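Gripper width drift: how to catch it before you lose a session

Posted 2021-02-23 by Onyekachi Ekpo

Quick write-up so the next person doesn't lose a morning like we did. Applies to the Skulletti hand-helds, both hands. Recorder is Sandu. If you're on the old recorder most of it still works but the menus are somewhere else.

What happened. We were doing shirt folding takes in January. Everything looked fine in preview. Then the takes got replayed on the Ultus arms and the left arm kept closing too hard, sat there pushing, and tripped its force limit. Twice it didn't trip and dragged the garment plus half the cover sheet toward itself. Calum Geddes hit the stop both times. No harm done, one bent fingertip. We blamed the arm for most of a day. It was the data. The recorded jaw width had slid, so every grab on cloth came out narrower than the hand had really gone.

32 takes thrown out. Hence this page.

Before you touch anything: arms off. Really off, stop button down, not just idle in the software. You're going to be replaying bad width values later on and you don't want an arm listening while you do it. If somebody else has the arms booked go and tell them.

Then put some soft clothing on the table in a heap. Don't smooth it out. Flat cloth hides the fault, the jaws hardly have to do anything. Open the jaws wide and come in low. 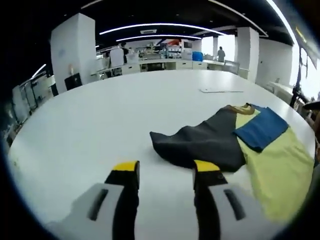

Troubleshooting > Grippers > Width and calibration

Step 1. Zero check with nothing in the jaws
Close all the way, let go, close again. Do it 5 times, normal squeeze. Watch the width number in Sandu (Live tab, bottom right). Closed should come back to the same value each time. If it creeps up or down you've found it, skip to step 4. Ours came back perfect here, which is why we wasted the day. So a pass doesn't clear you.

Step 2. Zero check with cloth
Same again but pinch a fold this time. One layer first, then a thick bit. Seam, cuff, collar, whatever you have. Hold for a slow breath and release. Then close on nothing and read the number again. A good gripper goes back to where it was in step 1. Ours was off by 2 mm after the first thick fold and never came back untill we power cycled it.

Write the numbers down on paper. The Live tab doesn't keep them.

Step 3. Pull test, two hands
Needs both grippers on one garment, one holding and one working. The fault shows up under side load, so a straight up and down pinch won't always bring it out. Hold the end of a sleeve in one, grab the body or the hem with the other, and pull gently away from the holding side. Not a tug. You want the fabric snug, that's all. Swap hands and do it over.

Watch the cable while you're at it. It has to have slack through the whole move. A tight cable pulls on the plug and you get a jump in the width trace that looks a lot like the real fault. Real one is a slope. Cable one is a step. If you see steps, reroute and start step 3 again, don't bother opening the gripper. 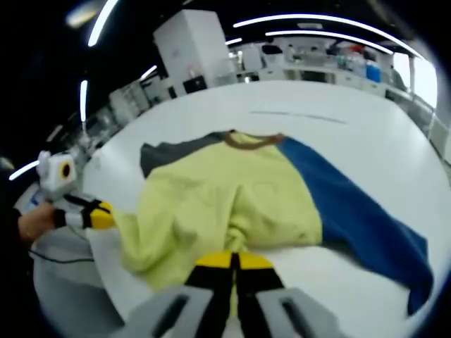

Keep the holding hand still for the whole pull. If it wanders you'll get a wobble in the trace from that side too and won't know which gripper is lying. Rest your forearm on the table if you have to. Stop recording, save the take with "widthcheck" in the name so it doesn't get swept up with the real ones (we had that happen as well).

Step 4. Open it up
Unplug first. Four screws on the finger base, the small driver. Slide the cover off toward the handle, not up, there's a clip and it breaks. Underneath is the little clamp that ties the finger to the sensor shaft. Hold the shaft, wiggle the finger. Any play at all and that's your drift. The clamp screw backs out over time, and thick cloth speeds it up.

Tighten it, snug plus a small bit. Don't lean on it, the shaft is soft. We add a dot of Brurudetti thread lock, the weak one. Let it cure before going back to work. Look at the jaw pads now too, if one is peeling at the tip replace both.

Step 5. Recalibrate
Sandu > Devices > Width > Redo. Follow the prompts, full open, full close. Then repeat steps 1 to 3. All of them, even if you're in a rush. I skipped 3 the first time and had to take the cover off again.

Step 6. Sort the takes you already have
Plot width against time for each take and look at the closed sections. Flat, fine. Sloping, bin it. Don't try and correct them with an offset. Calum tried, the drift isn't the same from one grab to the next and the fixed ones still tripped the arm. Out of our batch 43 were ok to keep.

First replay afterwards: half speed, force limit turned down, somebody on the stop button who isn't also looking at a laptop. One garment, nothing else within reach of the arm. And take the loose sheet off the table if there's one under the clothes, ours got pulled along with the shirt and took a mug with it.

How often: we run 1 and 2 at the start of each session now, 3 whenever a gripper's been dropped or lent out. Takes over 5 minutes with both hands. Put your initials in the log next to the gripper, left or right, and the closed value before and after.

Still to do: same check for the right hand spare, I haven't opened that one yet. If you get to it first add your readings at the bottom of the log and ping me.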